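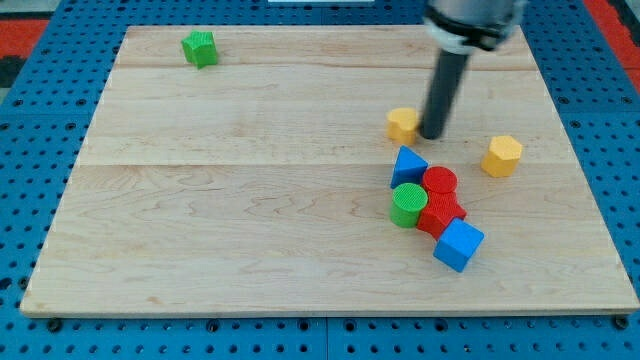 Sort them by color, my sister wrote back, the way any sane person would. She had asked what I was doing with my weekend, I had told her I was trying to decide how to put away a pile of toy blocks, and that was the whole of her reply. I could hear the phone being set down on the counter.

So, color. I have a box of blocks on the dining table, the leftovers of 2 children and several well-meaning relatives, and it has been there since May. It came down from the closet because a neighbor's kid was visiting and needed something to do. The kid has gone home and grown a shoe size. The box is still on the table, and we eat at one end, like guests at a hotel where the other half of the dining room is being painted.

I did try color. Color works beautifully for the first handful. You get a green heap and a yellow heap and you feel like a person who alphabetizes spices. Then you look at the yellow heap and see that a yellow hexagon and a yellow block with a rounded top have nothing to say to each other. One wants to be a tower. The other wants to be a bridge, or a loaf of bread, or the roof of something. Put them in the same bag and all you have is a bag of yellow.

Shape, then. Shape is what the serious people recommend. I went and read a few of the serious people, on a website I will not link to, where a woman with very clean baseboards explained that children think in shapes first and we should store accordingly. Fine. But shape has the opposite trouble, because there are always shapes that come in ones. The star is the problem. Every set has a star, and the star is nobody's friend. You can't stack on it. It will stand up on two of its points if the carpet is in a good mood. Children adore it for the length of an afternoon, and then it lives under the couch until someone finds it with a bare foot.

I have strong feelings about the star. I stepped on ours on a staircase, carrying laundry, and I would like it noted that I did not drop the laundry.

The cylinder people and the cube people are easy to please by comparison. A cube goes anywhere. A hexagon is a cube that went to college: you can still stack it, but it would like you to notice the sides. We had a lot of hexagons at one point and my son used them exclusively as cheese. There was a cheese shop on the landing for most of a winter. The cheese cost 1000 dollars, all varieties, and you were not allowed to haggle.

What I have learned from spreading the whole business out on a flat surface is that you can't judge blocks in a box. In a box they're rubble. Put a few on a plain board with some space between them and they turn into things again, with edges and little shadows, and you start nudging them. I nudged for the better part of Saturday morning. I had a mug of coffee and a perfectly good list of chores, and I spent the time pushing one block up next to another to see whether they looked better touching or almost touching. (Almost touching.)

I should say something about the board, since I have become a bore about boards. For years we built on the rug, because that's where children are. A rug is a terrible foundation. Anything over three stories leans, and then there's a collapse, and then there's an inquiry into who breathed. The upgrade in our house was a plain flat piece of pale wood, the kind made of several planks joined up, with the grain wandering across it. Ours was supposed to be a shelf. It was sold to us by a store called Destgate, which has since closed, and I hope it wasn't the shelf that did it, because the shelf sagged in the middle when you put books on it and was dead straight the minute you laid it on the floor. It had missed its calling. We took it down, sanded the screw holes, and it served as town square, airport and hospital parking lot for 4 years.

A board does another useful thing, which is that it has an edge. Whatever is on the board is the game. Whatever is off the board is mess, and can be put away. I don't know why this works on children when no other boundary ever has, but a kid who will argue about bedtime like a trial lawyer will accept without comment that the board is the town and the town stops there.

Back to the sorting. I went through the usual stages. I bought containers before I had a system, which everyone tells you not to do and everyone does. The containers are made by Wullier, they are clear, they have lids that snap, and they came in a pack of many sizes, none of which is the size of the blocks. The small ones hold three and a gap. The big one holds everything, so it's the box again, with a view.

Then I thought I might sort by age, meaning ours, the order in which they came into the house. The oldest are a set called Ruggiero, heavy, with the paint chewed off the corners by a baby who is now taller than I am. I'd know them blind. After that come the lighter ones, the bright ones with the fine ridges you can run a thumbnail across to make a zipping noise, which was a feature for one member of the household and a trial for the rest. Then the odds and ends from yard sales. This was a sentimental system and lasted until I tried to explain it out loud to my husband, who listened to all of it and asked if we'd be needing the table for dinner.

The last attempt was by what they had been. Cheese in one bag. Bread in another. Cars, which were anything with a rounded side. Money, which was anything small. The trouble is that the kids disagree about the record. My daughter maintains that the green ones were never trees, they were medicine. My son says the green ones were trees and that she's thinking of the blue ones, and that the medicine was his idea. They conducted this argument by text from separate rooms. I put down the bags and made sandwiches.

My sister called on Saturday night to ask how the color thing had gone. I told her it had gone. She said that when her kids outgrew theirs she put the lot in a pillowcase, tied a knot in it, and gave it to a preschool, and the preschool sent a thank-you note with a drawing of a dog on it. She still has the drawing. She doesn't miss the blocks at all, she said, and then went quiet for a second and asked whether I still had any of the arches.

I have plenty of arches. I'm mailing her 2.

The rest are going back up in the closet, unsorted, in the cardboard carton they came down in. It's from a Cillo toaster oven we got rid of ages ago and it's the only container in this house that has ever been the right size. The carton weighs 40 pounds, or my back says it does. Some things I did manage: everything got a wash in the sink with dish soap and a toothbrush, the splintered ones went in the trash, and a playing card, a barrette and a petrified raisin have been removed from the collection. The star got washed like the others. I dried it with a towel and put it on top, where I can see it.

The board stays out. I've leaned it against the side of the bookcase, and my husband has walked past it twice now without asking, so I'm going to assume it lives there. If anyone wants the Wullier containers, they're on the porch. The lids are in a separate bag. I have not matched them up.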